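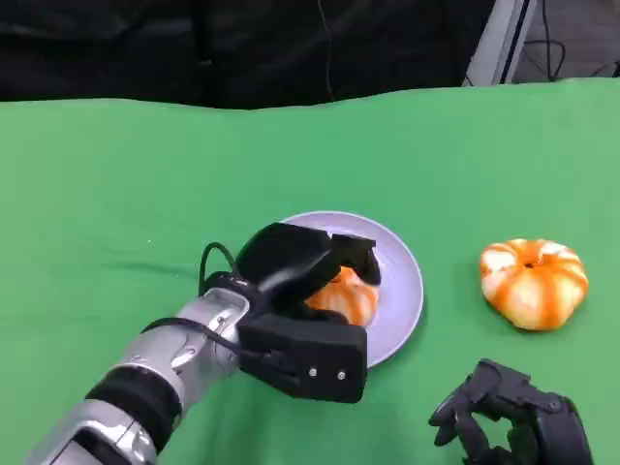 Tove Bach reckons you should never wash a squash before it goes into store, only wipe it, and she won't have it that a quick rinse does no harm. Fair enough. I rinsed mine for years and lost a good few to soft spots by December, so I've gone over to wiping. Dry cloth first, barely damp one if there's mud stuck in the ribs, then leave out till properly dry.

Anyway. Squash and pumpkin tips, typed up fast between jobs. Lots of you asked after the last lot on onions.

We use cookies to remember your settings and count visits. Accept all | Manage choices

Picking a good one

Heavy for its size. Dull skin usually better than shiny on the winter types, shiny can mean it was cut too young. Thumbnail test: press, and if it dents easily eat it this week. Stalk should be on, dry and corky. No stalk, don't bother storing it, that's where the rot gets in. And don't carry them by the stalk, ever. Snaps off and then you've got the same problem.

Little striped ones sold for the table in autumn - ask before you cook them. Some are ornamental gourds and horribly bitter. If you taste any squash or courgette and it's bitter, spit it out and bin the lot. Cooking won't get rid of it and it can make you properly ill.

Curing

Homegrown only, shop ones are mostly done already. Somewhere warm and airy, ten days or so. Windowsill, greenhouse shelf, top of the boiler cupboard. Turn them halfway through. Acorn types don't want curing, just eat them first.

Keeping

Cool and dry, not cold. Not the fridge, and not the garage floor. I've got mine on slatted shelves in the back bedroom, newspaper under each one, none of them touching. Touching is what does it, one goes and takes its neighbour along.

Keep away from apples. Apples give off gas that hurries everything up. Had a box of Bramleys under the bottom shelf one year and couldn't work out why that row was going off so quick.

Check every week or so. Pick each up and feel underneath, that's were it starts. Soft patch the size of a coin, cut it out generously and cook the rest the same day. If it smells off or it's gone wet inside, compost.

Cutting without losing a finger

Damp tea towel under the board so it can't skate about. Take a thin slice off the bottom so there's a flat side to stand it on. Big knife, point in first, rock down. Don't hack.

Really hard ones: prick the skin all over, microwave a couple of minutes, let it cool a bit, then cut. Or roast it whole (still pricked, or it can burst) and cut when soft. I do this nearly every time now. Lazy but it works.

Sticky film on your hands after peeling, goes tight and orange and won't wash off? Rub in a bit of cooking oil, then washing up liquid, then rinse. Or gloves. Some people get a rash off butternut so gloves for them definately.

Peeling

Onion squash, don't peel, skin goes soft in the oven. Butternut, a Y-shaped peeler and go round twice to get the greenish lines off. Deep ribbed ones are a pain to peel raw. Roast in wedges, skin on, scoop after.

Seeds

Pull out by hand into a bowl of water, the stringy bits sink or come away. Dry on a tea towel (not kitchen paper, they stick like glue). Salt, oil, low oven, 30 minutes, shake the tray once. Watch the last five.

Freezing

Cubes, raw, on a tray first then into bags. Fine for soup, no good for roasting, they go to mush. Purée freezes better. I do it in a muffin tin, 6 to a bag, one lump per bowl of soup. Label it. It looks exactly like frozen sweet potato.

Stains

Orange on a cloth or a plastic tub: cold water first, washing up liquid, then out in the sun for an afternoon. Sun shifts more than any of the sprays do. Don't tumble dry till it's gone.

Right, that's the kettle. More when I've done the leeks.

Comments (3)

Mikkelsen
Mine keep till spring on top of the wardrobe. Old egg trays under them, no newspaper. Never cured one in my life.

Gravum87
Can you freeze it mashed with butter already in? Asking as I've made far too much

Tove Bach
Yes you can, I do, use it within a couple of months. And I still say no rinsing!!

Related tips
Onions: plaits, nets and old tights
Getting the smell out of a bread bin
Sharpening a kitchen knife on the bottom of a mug
Leeks, and how to get the grit out
Which jars are worth keeping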